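Agosto · Por Iqra Bhutto
62 compartidos · 4 comentarios

¿Por qué el rojo nos llama tanto la atención?

¡Piensa en un camión de bomberos, en una fresa madura o en la señal de stop! Todos son rojos, y tus ojos los encuentran enseguida. ¿Cómo lo hacen?

En el fondo del ojo tienes unas células pequeñísimas llamadas conos. Hay tres tipos, y uno de ellos responde muy bien a la luz rojiza. Los conos avisan al cerebro y el cerebro (¡que es rapidísimo!) compara los avisos y decide: «¡rojo!».
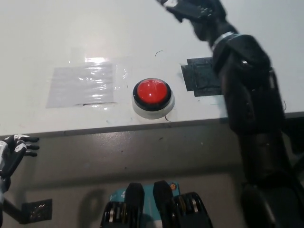
Un botón rojo sobre una mesa blanca: ¡salta a la vista!

El truco está también en lo que hay alrededor. Una amapola en un campo verde se ve desde lejísimos, pero entre otras 3000 amapolas ya cuesta más fijarse en ella. Eso se llama contraste.

¿Y los perros? Ellos solo tienen 2 tipos de conos, así que una pelota roja en la hierba les parece de un tono apagado. ¡Por suerte tienen un olfato buenísimo!

Prueba esto: esconde lápices de colores en el césped y pide a alguien que los busque. ¿Cuál aparece primero?

Comentarios

Berwyn: Lo hicimos el viernes y ganó el naranja!!

Hina M.: ¿Y los gatos ven el rojo?

Iqra Bhutto: Muy poco, Hina. Se parecen bastante a los perros en eso.

Atif: mi color favorito es el verde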